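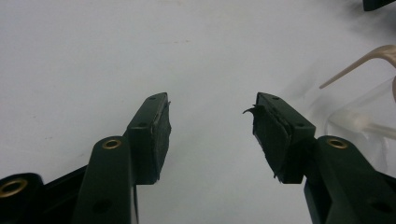 Lekota packing automation, Selgate site
Progress report to the Dindel fund, period ending September
Prepared by Yolandi Le Roux, operations

1. Where we are

The fund asked for a plain account, so I will start with the part that has not gone well. The application said the small-parts packing bench would be running without a person at it by the end of this period. It is not. The cell works for part of the day shift, on one product family, with somebody standing near enough to step in.

In the reporting period the bench handled 2714 orders. I have not split these into machine picks and hand picks, as the log counts an order as automatic even when a packer finished it. Londel, who supplied the software, have been asked to change this. Until they do I would treat any success rate with suspicion, including the one in their own summary.

2. Recording work

Packers are still recording picks with the hand-held grippers so that the cell can be trained on our own stock. The target was 80 usable sessions and we have met it. Whether 80 was ever the right number I can't say. It came from Londel's proposal and I have not seen the reasoning behind it.

The foam pads on the fingers are a running cost missing from the budget. They fray at the edges and start to peel from the holders, and a lifted corner can catch on thin packaging. We now have a pad check at the start of each shift, with spares kept at the bench. Siyabonga Van der Merwe wants to know if a worn pad spoils the recordings made with it. So do I. Londel's answer so far has been "probably not".

Clear containers remain difficult. They were left out of the last set of trials, a fact that Londel's summary mentions only in a footnote.

3. The people at the bench

The application said that staff would be "freed for higher-value tasks". Nine packers have taken part. Three of them now spend most of their shift recording or watching the cell, and the other six are packing as before, with a bit more to do each because the three are away from the line. I would not call that freed.

Views are mixed. Siyabonga likes the recording work and is good at it. Others say it is slow and hard on the wrist — we have cut sessions short and put breaks in. Two questions keep coming up in the shift meeting: will pay change for those doing the new work, and what happens to the bench jobs when the grant ends. I have no answer to the second. The first is with the site manager and has been for too long.

No jobs have been lost and no hours cut. I can only report that for this period.

4. Money

Spending is within the total. Pads and spare fingers are being charged to general maintenance, and I ask the fund's permission to move them to the project line where they belong.

5. Next period

Trials to include clear containers. Order log to show who or what did each pick. Written answer on pay before any new recording starts. I do not propose adding a second bench, although Londel have sent a quote for one.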